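Servicing a parallel-linkage gripper
Handout 2, Dokau workshop course
Hajar Belhaj

These notes cover routine care of the two-finger linkage gripper used in the practical. Calibration of the wrist camera is dealt with in the next handout. Read the section on pivots before you come to the bench.

Condition of the pads

The ridged pads do most of the work and wear first. Wear starts at the tip, where small items are pinched, and moves back along the ridges. Run a fingernail across the pad. If the ridges cannot be felt over the front third, change both pads, even if the other one looks sound. A new pad facing an old one gives a grip that pulls to one side, and round items will roll out of it.

Clean pads with a damp cloth only. Solvent hardens the surface.

Pivots and play

Each arm turns on its pivot pins. Open the jaws fully, switch off the drive, and hold one fingertip between finger and thumb. Rock it gently across the direction of closing. A faint click means a loose pin. Movement without a click usually means a worn bushing, and tightening the pin will not cure it. 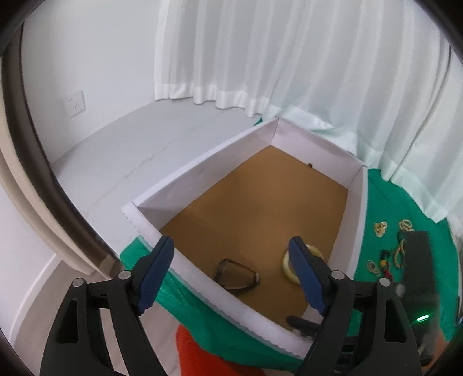

Check play with the jaws open and again with them closed. A linkage that is tight when closed may still be slack at full width, and it is at full width that the fingers have to straddle an item before closing on it. Record both readings on the Berrada sheet, left arm first.

Pins are oiled every 32 hours of running – one drop each, wiped off afterwards. Oil that reaches the pads means new pads.

Checking the close

Set the drive to its lowest force and close on the test strip from the Jallau kit. Both pads should touch it at the same moment. If one arrives early, slacken the clamp screw on that side, reseat the link and repeat. Do not correct the fault in software.

Then run 900 cycles unloaded and repeat the rocking test. Bushings from the March delivery have bedded in by this point. If there is still play, replace the bushing and start the count again.

Thin or hard items

Rings, bangles and fine chain show up faults that a foam block hides. A smooth bangle lying flat should be taken across its thickness at one side, with the tips just clear of the surface below.

Before the next session: read page 79 of the Brurkard manual, on link removal.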